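4. 집게(그리퍼) 높이 맞추기와 유리 물체 잡기

3장까지 끝낸 상태에서 시작. 팔 고정 볼트, 비상정지 버튼, 전원 순서 확인 안 했으면 3장으로 돌아갈 것. 이 장은 공용 작업실 Vunach의 상판 기준으로 썼음. 집에서 만드는 사람은 치수만 자기 책상에 맞게 바꾸면 됨.

준비물
- 조립 끝난 팔 + 집게
- 제어 노트북 (Lelum 설정 파일 열어 둘 것)
- 줄자, 마스킹 테이프, 마른 천
- 연습용 플라스틱 컵 두 개
- 유리 꽃병. 입구 모양 다른 걸로 여러 개. 비싼 거 금지
- 보안경, 장갑

주의: 유리 단계(4.3)부터는 혼자 하지 말 것. 한 명은 노트북, 한 명은 비상정지 버튼 옆.

4.1 영점 잡기

1) 상판 닦기. 먼지 있으면 컵이 밀림. 마른 천으로 두 번.
2) 팔을 대기 자세로. 설정 파일에서 home 선택 후 실행.
3) 집게를 완전히 벌린다. 손가락 끝이 상판을 똑바로 향하는지 옆에서 볼 것. 기울었으면 손목 나사부터 다시.
4) 집게를 천천히 내린다. 속도 값은 19. 그 이상 올리지 말 것.
5) 손가락 끝과 상판 사이에 종이 한 장이 뻑뻑하게 들어가면 정지. 이 높이를 0으로 저장.
6) 다시 올렸다가 같은 높이로 내려 본다. 종이가 안 들어가거나 헐렁하면 5)부터 다시.

참고: 영점은 전원 끄면 날아감. 저장 버튼 눌렀는데도 날아가면 파일 이름에 한글이 들어갔는지 확인. Dougal Gillies가 이걸로 저녁 하나를 통째로 날렸음.

4.2 플라스틱 컵으로 연습

1) 마스킹 테이프로 상판에 십자 표시. 팔 받침 중심에서 795 mm 안쪽이어야 함. 넘어가면 팔이 펴지면서 끝이 떨림.
2) 컵을 십자 위에 놓는다.
3) 접근 높이 입력. 컵 입구에서 200 mm 위. 여기서 일단 멈추게 할 것.
4) 위에서 한 번, 옆에서 한 번 보고 중심 맞추기. 한쪽에서만 보고 맞추면 꼭 틀어짐.
5) 하강, 잡기, 들기, 3초 유지, 내려놓기.
6) 연속 열 번 성공하면 다음으로. 한 번이라도 떨어뜨리면 처음부터 셈.

컵이 찌그러지면 힘 값이 너무 큰 거임. 한 단계씩 줄일것. 미끄러지면 고무 패드부터 닦고, 그래도 안 되면 그때 힘을 올린다.

4.3 유리 꽃병

순서는 입구 넓은 것 먼저, 목 가는 병은 나중. 높이가 제각각이니까 접근 높이는 꽃병마다 따로 저장해야 됨. 앞에 쓰던 값 그대로 불러오면 입구를 찍는다. 진짜로.

1) 쓸 꽃병 높이를 줄자로 재서 설정 파일에 입력.
2) 팔은 대기 자세. 그 다음에 꽃병을 놓는다. 순서 바꾸지 말것.
3) 집게를 꽃병 입구 위까지만 내리고 멈춤. 손가락이 입구 가장자리에 안 걸리는지 확인.
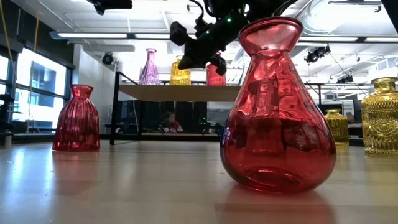 4) 중심이 어긋났으면 꽃병을 손으로 밀지 말고 화면에서 좌표를 고친다. 2 mm씩.
5) 케이블 확인. 손목 돌 때 당겨지면 바로 정지하고 여유를 더 준다.
6) 하강 속도를 4.1의 절반으로 낮추고 실행. 손은 상판 밖으로.
7) 가장자리가 아니라 목 부분을 잡게 한다. 벌어진 입구를 잡으면 들다가 미끄러짐.
8) 처음엔 들지 말고 잡았다 놓기만 다섯 번. 소리 들을 것. 딱 하는 소리 나면 중지, 금 갔는지 확인.
9) 괜찮으면 조금만 들어 올린다. 첫날은 손가락 한 마디 높이면 충분.

경고: 금 간 유리는 다시 쓰지 않는다. 작아도 안 됨. 신문지에 싸서 따로 버릴 것.

주의: 햇빛 강한 낮에는 깊이 센서 값이 튄다. 투명한 유리에 광나는 상판이면 더 심함. 블라인드 내리거나 해 지고 나서 할 것. 색 있는 유리도 안심하지 말고 값을 꼭 확인. Jean MacAulay는 상판에 무광 매트를 깔고 해결했다는데 우리 쪽에선 아직 안 해 봄.

4.4 오류 코드

E-03: 집게 응답 없음. 커넥터 뺐다 다시 꽂기. 전원 끄고.
E-11: 목표 위치가 범위 밖. 4.2의 795 다시 볼 것.
E-14: 힘 한계 초과. 뭔가에 닿았음. 위로 빼지 말고 먼저 집게부터 벌린다.
2035: 코드가 아니고 제어 포트 번호. 자꾸 물어봐서 적어 둠. 연결이 안 되면 방화벽에서 이 포트 열려 있는지 확인.

4.5 끝낼 때

1) 꽃병부터 치운다.
2) 팔 대기 자세, 전원 차단, 그 다음 노트북.
3) 설정 파일은 공용 폴더에 복사. 파일명은 이름_꽃병_높이, 영문으로.
4) 고무 패드 상태 보고 닳았으면 교체. 여분은 Fraser Ogilvie한테 말하면 됨.

다음 장은 두 지점 사이 옮기기. 8월에 고친 설정 파일이 있어야 하니 미리 받아 둘 것.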